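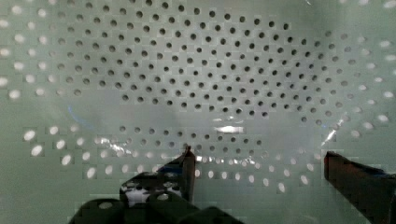 One reviewer of the earlier draft asked why a paper on visual servoing needed a section about holes, and suggested that a system able to find a surface ought to be able to find one with bits missing. We had held the same opinion until the logs came in. The section stays, and is now longer.

Figure 4. Wrist view over perforated plastic, fingers open. Holes in the upper and central part read dark; those in the lower arc, and towards the upper corners, read bright.

4.3 Repeating texture and the contrast flip

The servo loop in Section 3 rests on Grundley, our feature tracker, which picks small patches in the wrist image, finds them again in the next image, and hands the displacements to the controller. Patches are 32 pixels on a side. On a mug, a book spine or a crumpled tea towel this works about as well as anything else in the literature, and we have no complaints beyond those in Section 3.4. On a perforated surface a patch contains a few holes, and so does its neighbour, and so does the one after that. The tracker is asked which of these it saw a moment ago and gives a confident reply.

Confidence is the trouble. A match on blank plastic scores poorly and is thrown out by the usual ratio test. A match on a regular grid also fails the ratio test, since the second-best candidate is as good as the best, and an implementation that stopped there would simply run out of features and halt. Ours did stop there, in its first version, and it halted on every piece of perforated kitchenware we owned. We then relaxed the test, an edit that took less time to make than it has taken to describe. The arm stopped halting. It now slid sideways by one hole spacing at a time, reporting a residual close to zero the whole way.

Curvature helps a little. Where the rows bend into rings, as in Figure 4, the spacing grows towards the outside and the arcs tighten towards the middle, so a patch is no longer identical to every one of its neighbours. It is, however, nearly identical to the next patch along the same ring. The result is that the radial part of the motion is well constrained and the part that runs around the ring is hardly constrained at all. Plotted as an ellipse, the uncertainty lies along the ring like a cat along a radiator. The controller, which is given a single displacement and no ellipse, has no way of knowing this.

The second problem we had not read about anywhere, though we would be surprised to be the first to have it. A hole has no appearance of its own. It shows whatever is behind it. From one angle the hole looks onto something unlit and reads as a dark dot on lighter plastic; a little further over, light comes through from behind and the hole reads as a bright oval on darker plastic. Both kinds appear together in Figure 4, with a strip of middling grey between them where the holes have not made up their minds. As the wrist moves, that boundary moves too, and it doesn't move with the surface. A tracker that locks onto the boundary (a strong edge, very attractive, long and smooth) follows the lighting around the room.

For any patch that the boundary crosses, the contrast reverses partway through the track. Normalized correlation goes from strongly positive to strongly negative, and a sensible tracker discards the patch at the very moment when its geometry is perfectly good. Binary descriptors do worse, as nearly every comparison in the string comes out the other way around. We tried taking the absolute value of the correlation. This rescues the flipped patches and doubles the number of wrong matches, because the plastic between four dark holes looks rather like a bright hole if one is willing to ignore the sign. We were willing for most of December.

Specular highlights are the third problem and the least interesting. Thin clear film, or something that reflects much like it, puts glints on top of the pattern, and glints belong to the camera and the lamp. They are handled by a saturation mask, dilated by a couple of pixels, as everyone does. The only point worth recording is that a mask tuned for glints will also remove every backlit hole in the image, these being just as white and a good deal more numerous. Our mask did so for several weeks. The tracker's performance on bright rings during that period was consistent, in that there was none.

4.3.1 What we changed

The revised Grundley treats the holes as a lattice and gives up on treating each one as a landmark. Blobs of either polarity are detected separately and reduced to centres and fitted ellipses. The two sets are then merged with their signs thrown away. Fitting the centres first and dropping the sign afterwards turned out to matter a great deal: the gap between holes is never a closed blob, so the false matches that came with absolute correlation do not get in. Soft, defocused ovals near the image border are kept but given wide error bars.

Neighbouring centres are linked into a graph, and it is the graph that is matched between images. This doesn't cure the ambiguity around the ring. A ring of evenly spaced holes turned by one hole is the same ring, and no amount of graph theory will talk it out of that. What the graph does is bring the ambiguity into the open. Where several alignments fit equally well, all of them are returned with their weights, and the planner is left to deal with the consequences.

The planner is Idden. Before this work it took the most likely alignment and got on with it. It now carries up to four alignments forward against the arm's own joint readings, which are poor in absolute terms but quite good enough to say whether the wrist has just moved by a whole hole spacing when it was told to move by half of one. In most approaches the false alignments die off within a few images. If they don't, Idden inserts a small motion across the rings, where the view is informative, before resuming the descent. We call this the wiggle. An earlier draft called it active disambiguation, and a reader may substitute that term wherever funding is at stake.

The fingertips need one more word. With the gripper open, both fingers sit in the lower part of the view and cover some of the lattice, and in a dim image a dark fingertip beside dark holes can be taken for a large, enthusiastic hole. The finger region is masked from the known jaw opening. The mask has to be generous, as the opening reported by the gripper lags the opening seen by the camera, and it costs us a part of the nearest ring, where we would most like to have data. We have not found a way around this that doesn't involve moving the camera, and the camera mount is described, with some feeling, in Section 2.

4.3.2 The Starnosness score

To decide when to trust the image at all, we use a single number, Starnosness, after the mole that gets by on its nose. It rises as the competing alignments draw level with one another and falls when one pulls ahead. Above a threshold the arm stops listening to the camera, slows down, and finishes on contact sensing alone. The name was a placeholder. It is now in the configuration files, two log formats and the title of a workshop poster, and we have stopped fighting it.

The score is cheap, being a by-product of the matching. The whole perception step, lattice and all, fits inside the 200 milliseconds that the outer loop allows it, though not with much left over, and anybody planning to run a learned segmenter in the same slot should plan on a second computer.

4.3.3 Results on the perforated set

The Woldemariam set contains 236 logged approaches to perforated and slotted objects under ordinary room lighting. We labelled 100 of them by hand, marking the true alignment in each image, and do not recommend the experience. Labelling was done twice, because after a while a person sees lattices on the ceiling and the first pass could not be trusted towards the end.

On the labelled part, the old tracker slipped by at least one hole spacing in more than half of the approaches, and in nearly all of those it reported good tracking at the time. The revised one slips in a small fraction, and in most of these the Starnosness score had already gone over the threshold, so the arm was moving slowly and paying attention. We regard the second of these facts as the more useful. A slip that has been announced is a nuisance, while one that hasn't ends up in the dish rack.

The remaining silent failures share a pattern. They occur when the contrast boundary runs exactly along a ring, dark holes on one side and bright on the other, so that the grey strip swallows a whole row. The graph then joins the rows on either side as though nothing were missing, and the radial direction, usually our reliable one, is off by a row. Requiring the spacing to vary smoothly catches some of these. It also rejects several colanders whose makers did not space their holes smoothly to begin with.

We did not try controlling the lighting. A lamp on the wrist would turn most holes dark at close range and might well make half of this section unnecessary. It would also add glints, a cable and another thing to calibrate, and the kitchens we have in mind come with their own lamps, pointing wherever they please. Polarizing film over the lens was tested briefly and darkened the image more than it helped the mask.

Slotted surfaces behave like perforated ones with a worse temper. The ambiguity along a slot is continuous, so there are no discrete alignments for Idden to carry, and the wiggle has to be done across the slots every time. Results for these are given separately in Section 5.

32 shares
Comments (2)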